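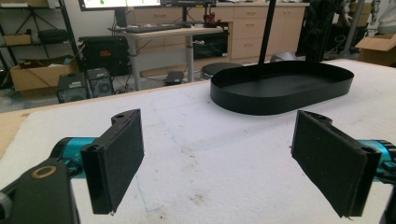
The Galow oval tray was purchased in January for general bench use, and this review covers its performance over the months since. Eleven were ordered from Hinds, the regular supplier, for the assembly and repair rooms. The tray is black, with a flat bottom and a low vertical rim that runs the full way around. On a padded white foam surface, such as the one on the bench by the standing desk, the dark color makes the tray easy to find at a glance. The same surface has picked up pen lines and small brown smudges over time, and staff prefer to keep small parts off it.

**Size and shape**

The oval form takes some getting used to. Sabina Bhattacharjee, who supervises the repair room, reported that the rounded ends leave unused space when trays are placed next to each other. Set with the long axis running left to right, one tray takes up little depth and leaves the front of the bench open for work. The rim is low enough to reach over without lifting the wrist. It is also low enough that round items can roll out when the tray is carried at an angle, and this happened on five occasions during the trial period. Staff were asked to carry trays with both hands.

**Handling and cleaning**

The inside wipes clean with a damp cloth. Adhesive residue required warm water and a soft brush. Fine dust shows on black more readily than it did on the Zurham trays formerly in use, and the repair room now wipes its trays at the end of each shift. Dark screws and washers are harder to see against the bottom; Jahangir Sivakumar places a sheet of white paper inside when sorting them, and other staff have adopted the practice.

**Stability**

The flat bottom sits well on foam and does not rock. On bare wooden tabletops the tray slides if it is bumped. A thin rubber mat corrected the problem.

**Cost and supply**

The full order came to 296 dollars, delivery included. The Ostetti tray considered at the same time has a higher rim and a lid but was not available in the quantity required. Two of the Galow trays arrived with scuffed rims and were replaced without charge.

**Recommendation**

Approved for continued use in both rooms. Not recommended for transport between floors. Requests for additional trays should be sent to Thilini Herath.

Reviewed May 23, 2019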